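The Messy Basket Problem

A lab in Tullow is teaching robot arms to tidy up a repair bench, and it has found that the tangled cables have the most to teach

By the time you reach the back room of the Tullow workshop where the Driltaron project does its work, you have walked past shelves of borrowed tools, a very good coffee machine and a whiteboard nobody has wiped since March. The task written across the top of it sounds almost too plain for a research group: pick up a multimeter, leads and all, and put it where it belongs.

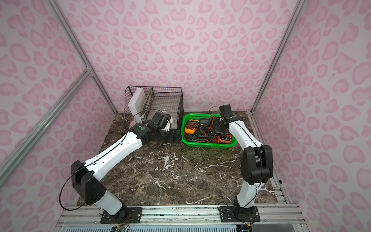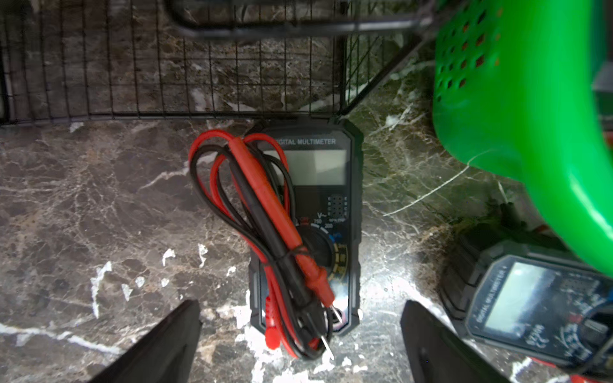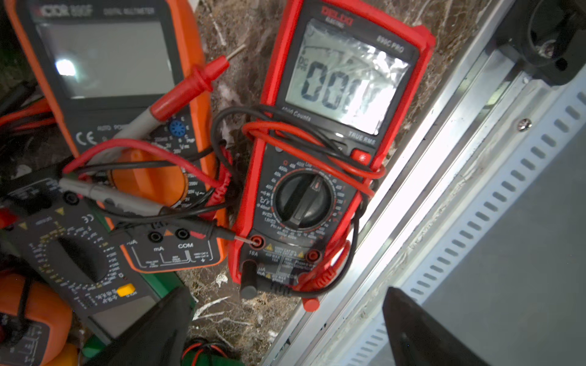
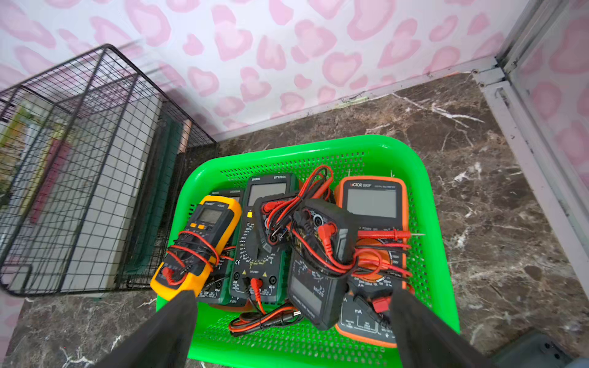
Multimeters and their test leads, at the two-armed cell and up close from the gripper.

Anyone who has kept a multimeter in a drawer will know the trouble. The meter itself is a friendly sort of object, a brick with a dial on it, and a robot can be taught to grab a brick in an afternoon. The leads are another matter. They slide, they spring, they hook themselves around the neighbor's probe, and when you lift one meter you may well find that you have lifted 2 – or the corner of the basket along with them.

The usual approach has been to ask the robot to work out where every loop of wire goes before it moves at all. The Driltaron team tried that for most of a winter and grew tired of it. A cable that ducks under a meter is simply out of sight, and a guess about it tends to be a confident guess, and wrong.

So they turned to a method they call Stępień, after the street where the first version was written over a long lunch. Under this method the arm closes its gripper, lifts a very small distance and waits. If the neighboring objects stay put, it carries on. If something else in the pile stirs, the arm lowers its load again and tries a different angle, or the second arm comes in to hold the neighbor down. It is pretty much what you or I would do with a drawer full of chargers, and there is something rather endearing about watching a machine have second thoughts.

The training set is small by the standards of the field. People steered the arms by hand through 2323 picks, good ones and clumsy ones alike, and the clumsy ones were kept on purpose. The team had 11 meters to work with, in different shapes and colors, and held 3 of them back so the system would meet them for the first time in testing.

On those unfamiliar meters the older planner, a package called Jasico, dragged a second object along in nearly half of its attempts. With the little test lift added, such mishaps became uncommon, though each pick took longer. Shiny screens still cause grief, and a lead wound tightly around two meters at once defeats the method entirely. For now the arm just sets the pair down and moves on to another.

The group will show the system to visitors on 19th September, with a fresh pile of meters and whatever knots the visitors care to tie.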